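Diary > Allotment and Kitchen > November

The great leek soup evening
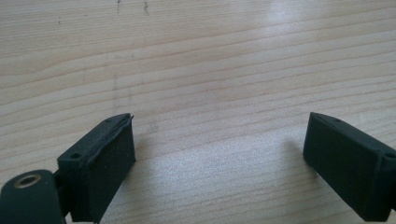
Pale wood and a bit of glare, November.

Up at six in the dark and straight out to the allotment with the big fork, before I'd even had tea. First proper frost of the year! The path crunched all the way down from the gate and the water butt had a lid of ice on it thin enough to push a finger through. I love it up there when it's like that. You can hear the trains at Gratberg from the far end, and there was a robin on the compost heap before I'd turned over a single clod.

The leeks are magnificent. I know I went on about them in September but I hadn't pulled any then, I was only looking at the tops. They came up with long white shanks and great beards of root, and I stood there grinning at them like a fool. I lifted 14, which was all the bag would hold, and left the rest in because they keep better in the ground than anywhere I could put them. The variety is Besnard, from the seed swap. I wrote it on a lolly stick in April and the pencil has lasted, which is more than I can say for the beetroot labels (I now have two rows of mystery beetroot, and both are delicious).

Marthinus Dlamini was on his plot by the time I'd finished, putting manure round his rhubarb. He has broad beans through already! Sown last month and four inches high. He swears by getting them in early and nipping the tops out in spring, and gave me a handful of seed to try, so I raked over the old potato patch and had them in before my hands went numb. A bit late, but we'll see. I gave him three leeks and he gave me a jar of his green tomato chutney. I've had some on toast since and it's got mustard seed in it and something hot.

Home by 9, soaked to the knees. Bath. Second breakfast.

The rest of the morning went on washing leeks, and goodness, the mud that gets down inside. I slit them lengthways and swished them in the sink, changed the water, swished again. Then butter in the big pan, lid on, very low heat, 40 minutes with hardly a stir. I've always rushed this part and I'm never going to again. They went down to a silky green heap and smelled so sweet that I ate a spoonful standing up, then another. Potatoes, stock, nutmeg, and the last of the cream.

Everyone came at seven. We were 6 with the neighbours, and we had bread and the crumbly cheese from the market and Marthinus's chutney, and the soup went round twice. Afterwards we got the seed catalogues out and argued about squash till very late. I want to try one called Cliron, which is blue-grey and ribbed and supposed to keep until March. I was told I haven't the room. I'll find the room! It can go up the back fence if it has to.

Must remember: net the kale, the pigeons have found it. Take the hose in. Ask about the spare Drukix cold frame before somebody else does. Garlic still to go in, the bulbs are in the shed on the top shelf.

Bed now, back aching, very happy.

Comments

hazelplot: Forty minutes! I give mine ten and wonder why they squeak. Trying this tomorrow.

Old Digger: Your beans will be fine if you keep the mice off. I lay holly over mine.

Pru: Do you put the green parts in as well or only the white? I always feel bad throwing so much away.

hazelplot: Pru, I keep the greens for stock. They do want a good wash though.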